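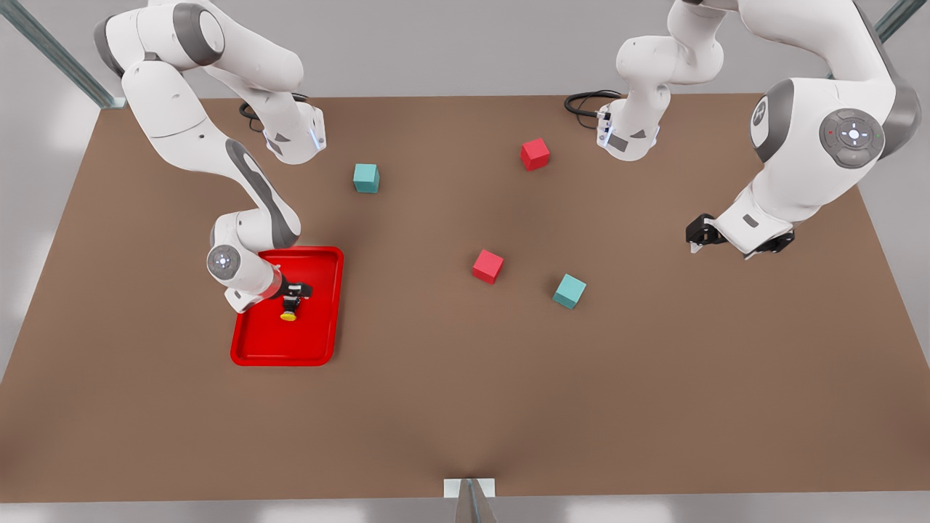
Jumavau is a simulation package for two-arm tabletop work, sold by Mison on a yearly license. I have been running the trial since January, mostly on block sorting and tray placement, and these are my notes on the parts I used. I did not touch the mobile base module or the cloud rendering option.

Installation is a single archive plus a license file. The installer wants its own Python environment and will not reuse an existing one. It also writes its cache to the home directory by default, and the setting that moves it is in a file the manual mentions only in an appendix. The first launch compiles shaders for several minutes with no progress bar. Later launches are quick.

The stock scene I spent the most time in has two white arms, a brown table, a red tray and teal and red cubes. Left and right are named from the robot's side, so with the default camera facing the arms, the right arm is on the left of the screen. My first script sent the wrong arm to the tray for this reason. The camera can be moved, but the names stay with the robot.

Scenes are plain text files. Positions are in meters, rotations are in degrees, and joint limits are in radians. I would like one angle unit throughout. Fuad Weldu, who has used the package longer than I have, keeps a small conversion script in front of everything, and I ended up copying it.

Contact handling is the main reason to pay for this over the free tools. I ran 200 scripted grasps of the small yellow part out of the tray with default friction. In 17 of them the part slipped before the arm cleared the rim. Raising the contact solver from its default to 6 iterations removed most of the slips and slowed the run noticeably. The cubes gave no trouble at either setting. Flat faces are easy, and a squat rounded part is a better test of any solver.

The tray was a different matter. Its collision shape is built from boxes, so the rounded corners you see on screen do not exist for the physics. A part pushed into a corner comes to rest where the drawn surface says it can't. You can supply your own collision mesh. I did, and it worked on the second try, after I found that the mesh had to be split into convex pieces by hand.

Cables are drawn but not simulated. They won't snag, pull or get in the way of the other arm. If cable routing is what you need to check, Jumavau will not help, and the feature list on the sales page is vague on this point.

Support answered both of my tickets by the next morning. Hagos Tsegaye sent a patched config for the cache path and confirmed that the mixed angle units are staying for now, to avoid breaking older scene files.

The single-seat license is $275 a year. I am buying one seat for the grasp work. For reach checks and layout I will stay with what I had, as the contact solver adds nothing there. The collision mesh for the tray is going into my scene folder, and I still have to redo the slip runs with it in place.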